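Section 3: Setting up the Gelis night recorder for bat and bird calls

Read this before you trust anything the recorder tells you. The leaflet in the box promises a species list by breakfast. Treat that as a hope.

1. Fit the batteries and close the case until both clips click.
2. Hang the recorder at least 2 metres up, away from leaves. Leaves sound a lot like bats to the software.
3. Set the clock by hand. The automatic setting has been wrong on every unit we own.
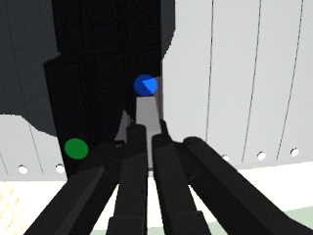 Saodah Teoh objects to step 3: hers has kept good time since January, and she thinks the fault lies with people who skip the update. Perhaps. Check the clock anyway.

4. Choose "Night" and set the sensitivity to 38. The factory setting picks up every moth that bumps the case.

Caution: do not hang the recorder within sight of an occupied nest or roost.

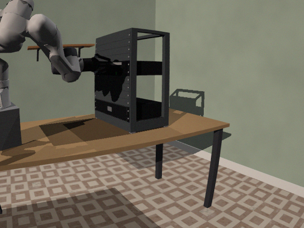

5. Leave it for three nights. One night proves very little, whatever the chart on the screen suggests.

6. Copy the files to a computer before you open the Dolmont sorting program, which renames them without asking. 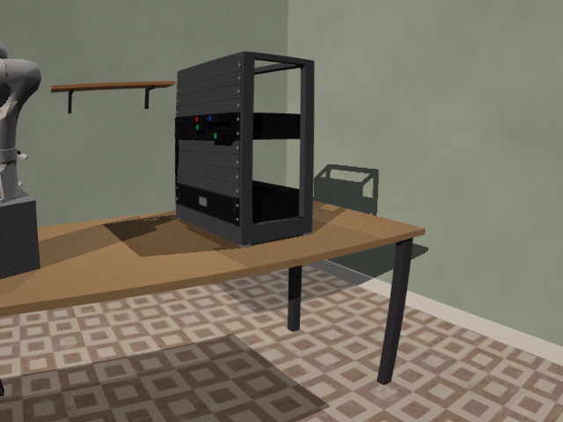
Note: the program gives each call a score. A high score means the call resembles one in its library. It does not mean the animal was there. Our first run at Rerkham produced 201 "certain" owls, most of them a gate.

7. Listen to every rare record yourself, then send it to Hui-mei Ho with the sound file attached.

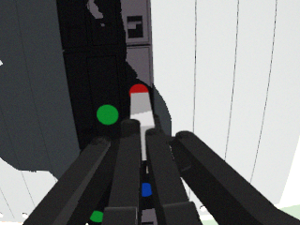
Spare microphone covers should be kept dry and out of the case until needed. Label the tub you keep them in. A red cap like the one on the little white cylinder between those black fingers is easy to spot in a rucksack, but colour alone won't tell you which cover is which. Write the fitting date on each one too.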